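Home | Units | Handouts | Build log | Tool bookings | Contact

Print this page | E-mail this page

Small Automation at Home and in the Shared Workshop
Handout 2: Setting up the two-arm bench
Notes by Eliécer Mamani

Read this before your first bench session. It assumes you have finished the wiring handout and have both arms powering up and homing without errors.

Bench and mounting

The Lirura bench build uses two arms, one on each side of a plain table. Pick a table that doesn't rock. If yours has a top made of two panels, run a fingertip along the join and mark its height in your notebook, as a small step there is enough to catch a fingertip of the gripper on a low pass. Tighten the base bolts with the arm folded, then again after the first hour of running.

Choose a light, plain background if you can. A corner of the workshop with white walls works well and saves a lot of fiddling with camera settings later on.

Cables

Leave a loop at the wrist long enough for full rotation. Rotate the wrist by hand through its whole range, power off, and watch the loop. Tape is fine for the first week - replace it with proper clips once you are happy with the routing. Anything hanging below the gripper mount should be kept clear of the table edge.

First task: the pen case

We use stationery for the first task. It is cheap, it is light, and everyone has some in a drawer. You need a hinged pen case, two or three pens and a marker. Lay the case flat and open, with the lid standing at the back. Put the marker outside the case at an angle of your choosing and write the angle down. 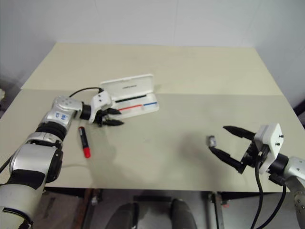 Figure 1. Pen case open on the bench, two pens in the tray, red-capped marker beside it.

Work through one arm at a time before you try both. Bring the left gripper in slowly above the case and stop before contact. Check the clearance to the lid from the side, at table height. Then do the same with the right arm. Only when both can stop and back out cleanly should you run them together.

Save your joint positions under the task name Ponari so the marking script finds them. The Ludus folder is for free practice and is not marked.

Logging

Record 40 attempts per task. Last term's group logged 2,111 attempts between them and 1,816 were usable. Most of the rest had no start position written down. Please write it down.

For next session

Bring your notebook and a spare set of fingertips. Read the Sumampouw notes on grip force, first half only. We start at 6:30 pm and the bench needs to be cleared by 9.

Questions about this handout: see the Contact page
© Lirura Workshop Notes | Back to top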